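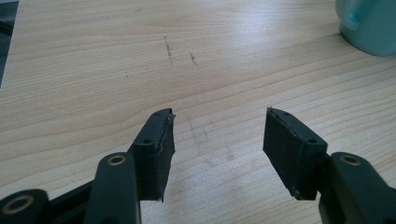 # Tabletop

A **tabletop** is the flat upper part of a table, supported by legs, a pedestal, trestles or a wall bracket. It is usually the largest single piece of a table and the part that takes the most wear.

## History

Early household tables in much of Europe were loose boards laid over trestles and put away after meals. A household roll from Drendomach, dated 1315, lists 2 such boards and their trestles among the goods of the hall. Fixed tops became more common as rooms were given over to a single use, and the joined table with a frame under the top gradually replaced the trestle in most homes.

## Materials

Solid wood tops are made by gluing narrow boards edge to edge. Wood swells and shrinks across the grain as the air changes, so the top is fastened with slotted screws or wooden buttons that let it move. Tops fixed too tightly may split in a dry winter. Veneered tops move less, as a thin sheet of wood is glued to a stable core. Stone, glass and metal are also used – stone mostly in kitchens and cafés.

## Shape and edges

Square tops seat the same number on each side and can be pushed together to make longer tables. A small square café top often measures 600 mm on a side. Round tops are easier to walk past in a narrow room. Corners may be left sharp, clipped or rounded, and the edge of a veneered top is normally covered with a strip called edge banding.
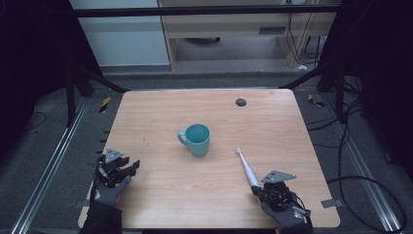
Banding is glued on with heat or pressure and trimmed flush. It tends to lift first at the corners, where water gets in during cleaning.

## Finish and care

Oil and wax finishes are easy to repair but mark quickly. Lacquer resists water better, though a deep scratch usually means sanding the whole surface. In *The Plain Table*, Diệp Lã describes 59 tops from workshops in Tesden and Oltenlow, most of them refinished at least once.

## See also

- Trestle table
- Edge banding
- Wood veneer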